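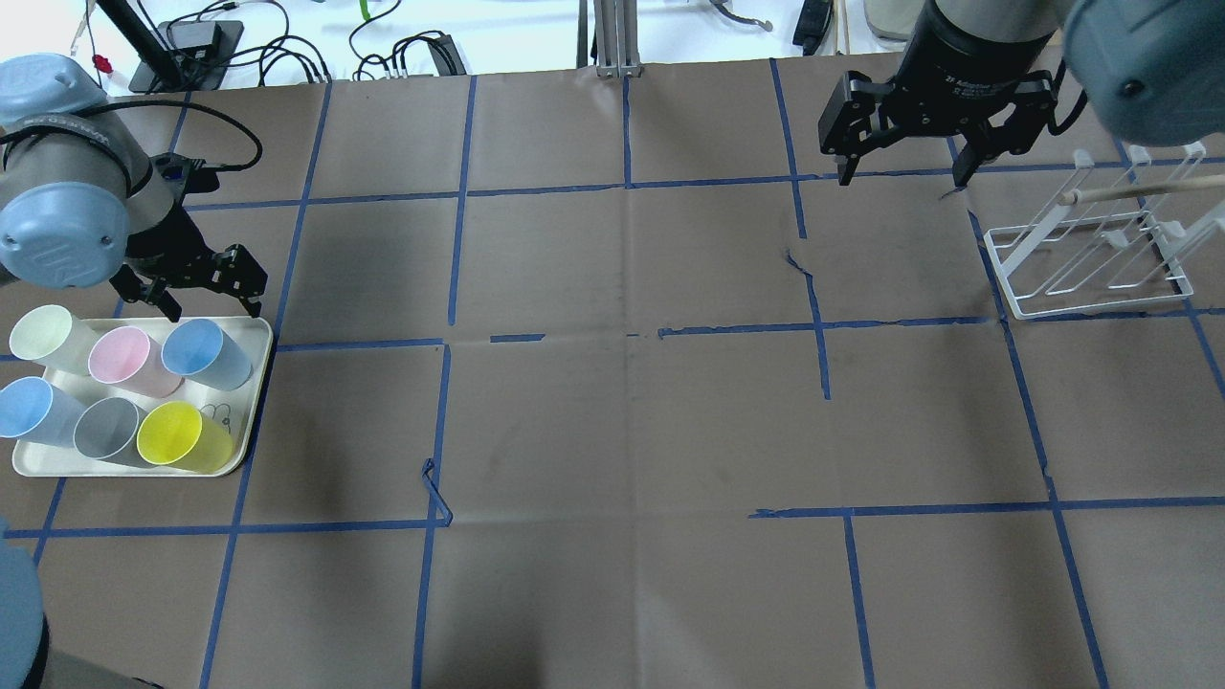

What does the Ruson two-arm kit need before it can be taught to move cups from a tray to a dish rack?

The kit needs a covered table, a marked grid, and one complete calibration of both arms. The Skitik software will not record a task until all three have been confirmed on the setup page.

Preparing the table

Cover the full work surface with brown kraft paper and secure it at the corners. Divide the paper into cells with blue painter's tape. The lines need not be perfectly straight, as the software measures each cell during calibration. Small creases do not affect the result, but loose tape should be pressed flat.

Placing the objects

Set the tray on the left and the rack on the right. Lay the plastic cups on their sides in two rows of three, with the open ends facing the same way. Cups of different colors are recommended for a first task – the order list in Skitik is easier to read when each cup has its own color. Keep both grippers open while objects are being placed.

Running the calibration

1. Clear all hands from the table and release the stop button.
2. Select Table, then New Grid, and enter 49 as the cell width in millimeters.
3. Allow each arm to visit its reference points. The procedure takes 487 seconds and should not be paused.
4. Save the grid under a new name. Saving over an earlier grid deletes every task attached to it.

If the display shows code 718, one arm has lost its reference position. Return both arms to rest and repeat from step 1.

Evaluating the kit

Institutions considering a purchase may request a trial unit from Bae, the regional distributor. The trial license permits 100 recorded runs and includes the grid tools described on this page. Training in the Trillorum course format is offered separately and is not required for the trial.

Trial units must be returned with both grippers and all cables. Paper and tape are not supplied. Requests received before the end of October will be filled from current stock.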